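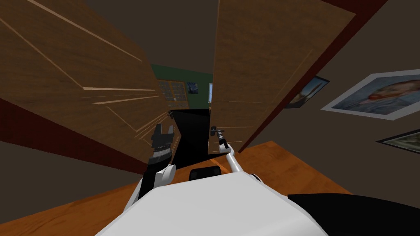

Wooden cabinet doors, both open.

Home Diary Recipes Archive Contact

February, evening

Pantry day. I have been putting it off since before Christmas, and this morning I ran out of other things to do. The rain was too hard for the garden and the car is still at the shop in Banley waiting for a part.

I started at 9 with the top shelf, where everything goes that I don't want to think about. Found a bag of chickpea flour I bought for a recipe I never made. Found two more bags of chickpea flour. I must have gone out each time meaning to make it. There was also a jar of my own plum jam with no label, a can of coconut milk with a dent in the rim (threw it out), and half a box of the long candles from the power outage.

The jam smelled fine and I had some on toast at 10:30. Very tart. I think it's from the year the tree dropped most of its fruit early and I picked up whatever was left. Wrote "plum, old" on a piece of tape and put it in the fridge.

The flour was the real job. I had a 50 pound sack of bread flour from the Vass mill that I got when I was going to bake every week. I baked every week until October. What's left fills the big tub and a bit more, and I sifted all of it looking for moths. No moths. It took most of an hour and I had flour up to my elbows when Ildikó Bíró called about the seed order. I let it ring and called her back after lunch.

She wants to split the order again. Last year we each paid for our own and both ended up with far too much lettuce. This time she'll get the greens and I'll get beans, squash and the tomatoes. The catalog tomato I want is called Nurkura, a small orange one that is supposed to set fruit in cool weather. It's 80 cents a packet more than the plain cherry. Ildikó thinks that's silly. I'm getting it anyway. She also told me her sister has sold the place in Kukow and is moving in with her until summer, and I could tell she has mixed feelings about it.

Lunch was lentil soup from the freezer. Too much cumin. I wrote that on the recipe card, under the place where I already wrote it last time.

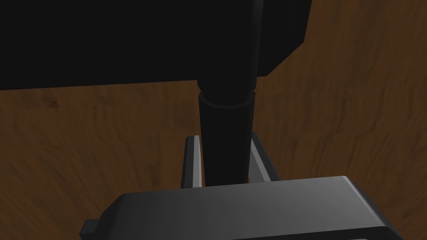 Black above, and the long stem coming down from it.

In the afternoon I did the spices. I pulled out all the jars and lined them up on the counter, 21 of them, and opened each one. Anything that smelled like dust went in the compost. Kept: cumin (ha), mustard seed, bay, the good paprika, black pepper, cinnamon sticks, cloves, fennel, turmeric. The nutmegs look terrible but grate fine. I had three open jars of dried thyme and poured them into one.

Areeba Rajput came by at 3 to return the cake pan and stayed for tea. She looked at the empty jars and asked if she could have some for her buttons, so she took six and saved me washing them. She brought up the evening class again. It's bookkeeping, ten weeks, starting next month at the high school. She has wanted to do her own books for the shop ever since the tax letter and doesn't want to go alone. I don't have a shop, but I do have a shoebox of receipts. I said I'd let her know by the weekend and I think I'll say yes.

She also asked how the walking is going. I'm supposed to be doing 3000 steps before noon, on top of whatever I do later. Did it on most of the dry days. Today was all pantry to counter and back, and I'm counting it.

After she left I wiped down the shelves with vinegar water and let them dry with a fan on them. Put things back in this order, and I'm writing it down so I can find the rice:

Top: candles, canning jars, big roasting pan
Second: flour tub, sugar, oats, all the chickpea flour
Third: cans, labels facing out
Fourth: rice, lentils, beans, pasta
Bottom: onions in the basket, potatoes in the paper bag, vinegar

The third shelf sags a little in the middle. I moved the heavy cans out to the ends. It probably needs a strip of wood along the front edge, and I have a piece in the shed that might do if it isn't warped.

Things to buy: rice, yeast, black tea, tape for labels. Not to buy: chickpea flour, thyme.

Made flatbreads with some of the chickpea flour for supper. Water, salt, a spoon of oil, chopped onion, hot pan. The first one stuck and I ate it standing up. The next three came out clean. Good with the plum jam, which I didn't expect.

My back is sore and I'm going up early. Need to call the shop about the car before they get busy, and find the seed catalog, which I had in my hand this morning.

3 comments | Share 2

Contact | Back to top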